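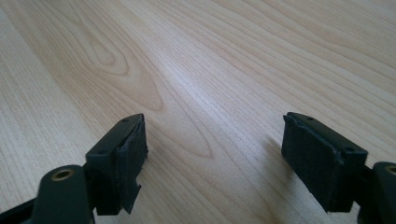 Kellidar 浅色木纹桌面板

产品类别:桌面板 / 工作台面
系列:Kellidar
表面:浅色木纹,带光泽
适用:书桌、餐桌、手工台、展示台

产品说明

Kellidar 是 Stekeo 桌面系列中颜色最浅的一款。底色为奶油色与蜂蜜色之间的浅木色,细直纹与较宽的浅色条带相间,局部带有山形纹。表面平整光滑,有光泽,在窗边或灯下会有明显反光,反光处木纹看起来会比实际颜色浅一些,偏灰白。选色时请从不同角度看样板,不要只看正对光源的一面。

木纹走向沿板材长边排列。山形纹的位置、大小和弯曲程度每块板不同,订货时不能指定。需要两块板并排使用的,请在订单备注中写明“同批”,仓库会从同一批次中配货,但纹路不做对接。

本页价格只含桌面板,不含桌腿、横梁、抽屉和线盒。

规格

长度:200 厘米
宽度:65 厘米
板边:四边封边,上沿小圆角
背面:平衡层,素色
预钻孔:无
包装:平板纸箱,四角护角,每箱一块

其他长度可以裁切,裁切后的断面需要重新封边,费用另计。裁切尺寸以订单确认页为准,下单后不能更改。裁切过的板不接受无理由退货。

配套桌架

Sowah 固定桌架:四腿,带一根中横梁,适合 200 厘米整板。
Sowah 折叠桌架:两组支架,适合临时使用,不建议长期放置重物。
Zetach 升降桌架:双柱,宽度可调,手动摇把。安装前请核对桌架横梁长度与板宽。

用其他品牌的桌架也可以。支撑点离板端不宜过远,板中部应有横梁或支撑条。板背面没有预钻孔,请按桌架实际孔位在背面画线,用限深钻头打引导孔。自攻螺丝的长度必须小于板厚,桌架附带的螺丝如果过长,请更换。

安装

1. 在地面铺毯子或拆开的纸箱,把板正面朝下放平。
2. 桌架居中摆放,量两端距离,画孔位。
3. 打引导孔,清掉木屑。
4. 先把所有螺丝拧到大半,校正桌架位置,再逐个拧紧。
5. 两人抬起翻正。不要以一侧桌腿着地直接翻转,容易把螺丝孔拉松。
6. 放到位后调平脚垫。

不要用冲击扳手。螺丝打滑后可以换一个孔位重新固定,旧孔不影响使用。

日常使用

杯子和锅请垫隔热垫。刚离火的锅具直接放上去会留下白印,这种印子擦不掉。

裁纸、刻章、打孔请另铺垫板。表面耐一般摩擦,但刀尖划过会有细痕,浅色板上的细痕在侧光下比较容易看到。夹具、台虎钳和显示器支架夹在板边时,夹口处应垫橡胶片或薄木片,夹紧力以不移动为准。

带金属底座或橡胶脚的设备长期放在同一位置,可能留下压痕或颜色印。建议在底下放毛毡垫,隔一段时间挪动一次。

靠窗摆放的桌板颜色会慢慢变深,被物品盖住的地方变化较慢,移开后会看到深浅不同的区域。新桌板开始使用的头几个月,尽量不要长时间盖桌垫。

清洁

平时用微湿的软布顺木纹方向擦,再用干布擦一遍。油污用稀释的中性清洁剂。圆珠笔印可以用少量酒精试擦,先在背面或板边不显眼处试过再用。

不要使用:钢丝球、去污粉、含氯漂白剂、丙酮、香蕉水。也不需要打蜡,蜡在光泽面上会结成一片片的雾斑。

水洒在表面及时擦掉即可。封边处不要长时间积水,裁切后自行封边的板尤其要注意。

常见问题

表面可以重新打磨上漆吗?
不可以。打磨会破坏表层,纹路也会一起磨掉。

样板和实物颜色会一样吗?
同一色号,批次之间有轻微差别。右侧或左侧板边略偏粉褐色属于正常范围,不作为退换理由。

可以竖着靠墙存放吗?
短期可以,长边着地,底下垫平。长期存放请平放在干燥处,避免只垫两端。

能用作浴室台面吗?
不建议。

可以在板面上开线孔吗?
可以。用锋利的开孔器从正面下刀,孔边贴美纹纸减少崩边,开好后装线孔圈,或用封边胶封住断面。孔的位置要避开横梁。

配送与退换

整板由货运配送,送到楼下。需要上楼的请在下单时选择搬运服务,并填写楼层和有无电梯。200 厘米的板在部分电梯内放不下,请事先量好电梯内部高度和对角线长度。

签收前请拆开一端检查四角。角部破损或板面有裂纹的,请在签收单上注明,拍下纸箱和破损处,连同订单号发给客服,确认后补发。未使用、未打孔、原包装齐全的整板可以退货,回程运费由买家承担。

样板

样板单独出售,色号 101,下单整板后可抵扣样板费用。每位顾客最多购买 2 块样板。样板取自整板裁切,不一定带有山形纹。

页面更新:2023年6月4日,星期日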